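Collecting demonstrations: notes to go with session 4
Module handout, Robot Learning in Practice
Ruwan Wijesinghe

Right, so last time we talked about what a policy does with examples once it has them. This time I want to talk about where the examples come from, which is the part I spend most of my own working life on and the part that textbooks get through in half a page.

By an example I mean one recorded go at a task, start to finish: what the cameras saw, where every joint was, what the grippers were told to do. I'll call it an episode. Our Postorach set has 1,107 episodes in it at the moment, and I can tell you that the first 600 taught me more about my own bad habits than they taught the model about anything!

Here are the habits, so you can have different ones.

I always started from the same spot. Same arm pose, object in the same place (I'd practically worn a groove in the floor of the cell). The model learned that spot beautifully and fell to bits when Mahfuz Marikar nudged the object over by a thumb's width. So now we move things between episodes, on purpose, and we write down roughly where we put them.

I hurried. When you've been driving the arms for an hour you get quick and a bit slapdash, and you stop pausing before you close the gripper. Two people recording the same task at different speeds is fine, and probably good for you. One person speeding up all afternoon is a nuisance, as the late episodes don't look like the early ones and you can't easily tell why training has gone odd. Swap drivers. Have a cup of tea.

I binned my fumbles. If I missed a grasp and had another try, I used to delete the whole thing and start again. Please don't! A miss followed by a decent recovery is worth keeping, as long as you label it. What you do throw out: dropped camera streams, episodes where you forgot to press stop, and anything where the clocks disagree between cameras.

On cameras, you want at least one fixed view and one that travels with the hand. The fixed one tells you where the arms are in relation to each other, which matters a lot for two-arm work. The wrist one is for the last little bit before contact, when the fixed view is mostly full of gripper. Always watch a few episodes back in both views before you carry on recording. We once lost most of an August to a wrist view that had slipped round on its mount (my fault, I'd tightened the wrong screw).

Keep the background steady while you get a first model going, then start changing it. Cables count as background too. They flop about, and they'll be in plenty of your shots whether you like it or not.
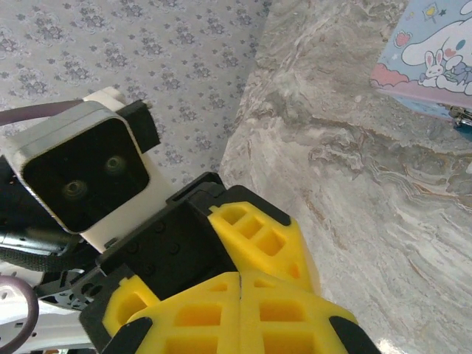
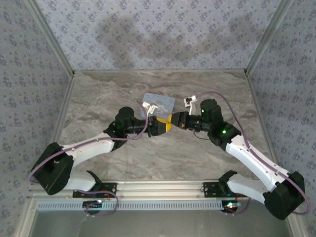
Close in at the gripper (first), and both arms in the cell (second).

For next time: record 2 short batches on any task you like, one with the object always in the same place and one with it moved about. Put both in the Storlow folder with a note of who was driving. Mahfuz will be in the lab if the recorder sulks.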